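홈 | 글 목록 | 소개 | 방명록

미니멀리즘이라는 물건에 대하여

6/4/21 · 읽는 데 7분

지난달에 Magsi라는 정리 앱의 유료 구독을 끊었다. 끊고 나서 달라진 점이 있느냐고 물으면 없다. 쓰는 동안에도 달라진 점이 없었으니 당연한 일이다. 그런데 해지 화면에서 "정말로 예전의 삶으로 돌아가시겠습니까?"라는 문구를 보고 나니 한마디 적어 두고 싶어졌다. 예전의 삶이 뭐 어쨌다는 건가.

나는 미니멀리즘을 싫어하지 않는다. 물건이 적은 방에 들어가면 기분이 좋고, 서랍이 한 번에 닫히면 더 좋다. 다만 물건을 줄이라는 말이 어느 순간부터 물건을 사라는 말과 구분이 안 된다. 버리는 법을 알려 주는 책을 사고, 버릴 것을 담을 상자를 사고, 버린 자리에 놓을 비싸고 하얀 것을 산다. 내가 아는 '비우기'의 순서는 대체로 이랬다.

시작은 동생이 빌려준 Madhu Vashisht의 책이었다. 주장은 단순하다. 집 안의 물건을 전부 꺼내 놓고, 한 달 동안 손이 안 간 것은 내보내라는 것이다. 읽을 때는 그럴듯했다. 그런데 한 달이라는 기간은 어디서 나왔을까. 책을 두 번 뒤졌는데 근거가 없었다. 겨울 코트는 7월에 한 번도 입지 않는다. 소화기도 한 달 내내 손이 안 간다. 제사상도 그렇고 여권도 그렇다. 저자는 뒤쪽에 가서야 "계절 용품은 예외"라고 한 줄 적어 두었는데, 우리 집에서 계절 용품과 비상 용품과 남의 물건을 예외로 빼면 남는 게 숟가락하고 수건 정도다.

그래도 해 보긴 했다. 해 보지도 않고 욕하는 건 비겁하니까. 책이 시키는 대로 방바닥에 전부 꺼냈다. 오전에 시작해서 저녁을 못 먹었다. 꺼내는 데 반나절, 쳐다보는 데 한 시간, 도로 넣는 데 나머지가 들었다. 내보낸 것은 고장 난 우산, 짝 없는 장갑, 언제 받았는지 모를 충전선 한 뭉치였다. 그 정도는 책 없이도 버릴 수 있는 것들이다. 충전선은 사흘 뒤에 하나가 필요해졌다.

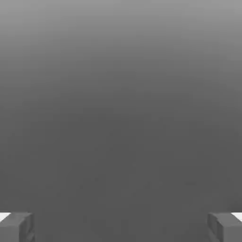

빈 면이 마음을 비운다는 말

이쪽 사람들이 제일 좋아하는 말이 '빈 면'이다. 책상 위가 비면 머릿속도 빈다고 한다. 이웃 블로거 Dagný Laxdal은 이걸 거의 신앙처럼 쓴다. 글은 참 잘 쓰는데, 읽고 나면 늘 같은 데서 걸린다. 책상이 비어서 집중이 잘된 건지, 집중할 여유가 있는 사람이라 책상을 비울 수 있었던 건지 도무지 따지질 않는다. 마감이 겹친 주에 내 책상은 엉망이 된다. 일이 끝나면 치운다. 치웠더니 일이 끝난 적은 없다.

내 책상 얘기를 조금 더 하자면, 왼쪽에는 늘 종이가 쌓여 있다. 영수증도 있고 교정지도 있고 고양이 병원 안내문도 있다. 남이 보면 쓰레기인데 나는 어디쯤 무엇이 있는지 안다. 위에서부터 파내려 가면 이번 주, 지난주, 지난달이다. Magsi에는 이걸 전부 찍어서 분류해 넣으라는 기능이 있었다. 서류 35장을 찍어 넣는 데 저녁 하나를 다 썼고, 그 뒤로 한 번도 열어 보지 않았다. 필요한 종이는 여전히 왼쪽 더미에서 찾았다.

집중력이 70퍼센트 올라간다는 광고도 있었다. Plidville이라는 수납 가구 회사였는데, 매장에 가서 물어보니 직원도 어디서 나온 숫자인지 몰랐다. 무엇의 70퍼센트인지, 누구를 재었는지, 잰 사람이 있기는 한지. 안내 책자를 끝까지 넘겨 주면서 같이 찾아 준 직원은 친절했다. 책자에도 없었다. 그 매장에서 제일 작은 선반이 600달러였다. 물건을 줄이려고 선반을 사는 것도 이상하지만, 선반을 사면 올려놓을 것이 생긴다는 점은 더 이상하다.

비우는 데도 돈이 든다

Mudassar Jadoon하고 이 문제로 오래 다퉜다. 대학 때부터 친구고, 이사를 나보다 훨씬 많이 한 사람이다. 그는 내가 너무 꼬아서 본다고 한다. 짐이 적으면 이사가 싸고 빠르다, 그거면 충분하지 않느냐는 것이다. 맞는 말이다. 그 부분은 나도 인정한다. 그런데 바로 그 친구가 작년에 그릇을 다 버리고 들어간 집에서 손님 치를 일이 생기자 그릇을 새로 샀다. 버린 그릇보다 나은 그릇도 아니었다. 물어보니 "그건 특수한 경우"란다. 앞에서 말한 계절 용품과 같은 논리다. 예외가 쌓이면 그게 생활이다.

다시 살 돈이 있는 사람은 버리기 쉽다. 우리 할머니는 노끈을 모으셨다. 비닐봉지도 접어서 모으셨고 유리병은 물론이었다. 그 시절에 그걸 내다 버리라고 했으면 혼이 났을 것이다. 노끈이 필요할 때 노끈을 살 수 있으리라는 믿음이 있어야 노끈을 버린다. 책에는 이런 얘기가 안 나온다. 설레지 않으면 놓아주라고만 한다. 노끈에 설레는 사람이 어디 있나.

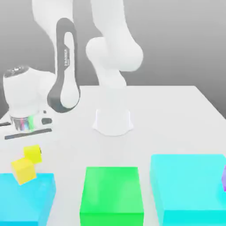
할머니 얘기가 나온 김에, 어머니는 그 노끈 상자를 물려받으셨고 나는 아마 물려받지 않을 것이다. 그러니 나도 결국 시대를 따라가는 쪽이다. 그걸 부정할 생각은 없다. 다만 내가 노끈을 안 모으는 까닭을 마음 수양이라고 부르고 싶지 않을 뿐이다. 집 앞에 늦게까지 하는 가게가 있어서 그렇다.

강연도 한 번 다녀왔다. Yavuz Kozan이라는 정리 컨설턴트였고, Flerasel이 후원하는 자리였다. Flerasel이 뭘 파는 회사인가 했더니 수납 상자를 판다. 뚜껑이 있는 것과 없는 것, 쌓이는 것과 안 쌓이는 것. 강연자는 소유하지 않는 자유에 대해 한 시간을 말했고, 나가는 길에는 상자를 할인해 팔고 있었다. 줄이 길었다. 나도 섰다. 뚜껑 있는 걸로 하나 샀고 지금 그 안에는 충전선이 들어 있다.

강연에서 건진 말이 아예 없지는 않다. 그는 물건마다 돌아갈 자리를 정하라고 했는데, 이건 써먹을 만하다. 열쇠는 현관 접시, 가위는 부엌 첫째 서랍. 이렇게 정해 두니 아침에 열쇠 찾는 시간이 줄었다. 그런데 이건 우리 어머니가 내가 여섯 살 때부터 하시던 말씀이다. 어머니는 입장료를 받지 않으셨다.

책은 좀 다른 얘기

책만은 손을 못 대겠다. Daryna Zakharchenko라는 번역가가 어느 대담에서 서재에 책이 2,000권 있는데 반은 안 읽었고 앞으로도 다 못 읽을 거라고 했다. 그게 왜 문제냐고 되묻는 대목이 좋았다. 안 읽은 책은 한 달 기준으로 치면 전부 나가야 한다. 그런데 나는 산 지 아홉 해 만에 읽은 책에서 제일 많이 배웠다. 그 책을 첫 달에 내보냈으면 아홉 해 뒤의 나는 다른 걸 읽었겠지. 더 좋은 책이었을 수도 있다. 그건 모르는 일이고, 모르는 일을 가지고 확신에 차서 말하는 사람이 이쪽에 너무 많다.

전자책으로 바꾸면 된다는 댓글이 달릴 것 같아서 미리 적는다. 바꿔 봤다. Fasberg 단말기를 중고로 사서 반년 썼다. 가볍고 눈도 편했다. 그런데 거기서도 목록이 밀린다. 안 읽은 게 쌓이는 자리가 책장에서 화면으로 옮겨 갔을 뿐 나는 똑같은 인간이었다. 지금은 여행 갈 때만 챙긴다.

올여름에 베란다를 한 번 치우긴 할 것이다. 화분 받침이 화분보다 많다. 책은 안 보고 할 생각이고, 앱도 없이 할 생각이다. 혹시 한 달이라는 기준의 출처를 아는 분이 있으면 댓글로 알려 주시면 고맙겠다. 근거가 있으면 읽어 보고 글을 고치겠다.

최근 글
- 아침형 인간 실험, 두 번째 실패
- 동네 빵집 줄은 왜 안 줄어드나
- 중고 단말기 살 때 내가 확인한 것들
- 가계부를 안 쓰기로 했다
- 고양이 병원 옮긴 이야기

이전 글 | 다음 글 | 맨 위로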